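From: Zulema Navarrete
To: Murkuto builders list
Date: January 19, 2023
Subject: Re: two arms, one tray, and a lot of dropped things

Levente Vörös wrote:
> Are you still running both arms off the one power supply? Mine
> reset whenever the two hands closed together. Also, what are you
> giving them to pick up? I've only tried wooden blocks so far.

Hi Levente, and hello to everyone who has joined since May,

Yes, still one supply, but I gave each hand its own fused line and I haven't had a reset since. Réka Borbély talked me into that over a very long cup of coffee, so please send your thanks her way! If yours keep dropping out, look at the ground wire first – mine was thinner than it had any business being.

As for things to pick up, I gave up on blocks in the fall and went through the kitchen drawer instead. I like the divided tray because the walls make the hands come in from above, and a roll of tape lying flat asks for quite a different grip than a snack bar in a crinkly wrapper.

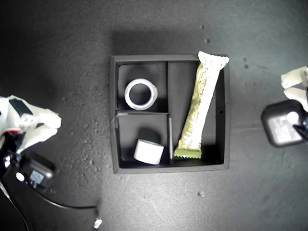 My left hand still closes a hair later than the right, and I suspect the calibration file more than the servo. I went back to the one Lajos sent around, changed the closing offset to 19, and it's better, though I wouldn't call it good. If anybody has a newer file for the white fingers I'd be so glad to have it.

I'll be at the shared bench most evenings, so do drop by – bring your blocks, too.

Warmly,
Zulema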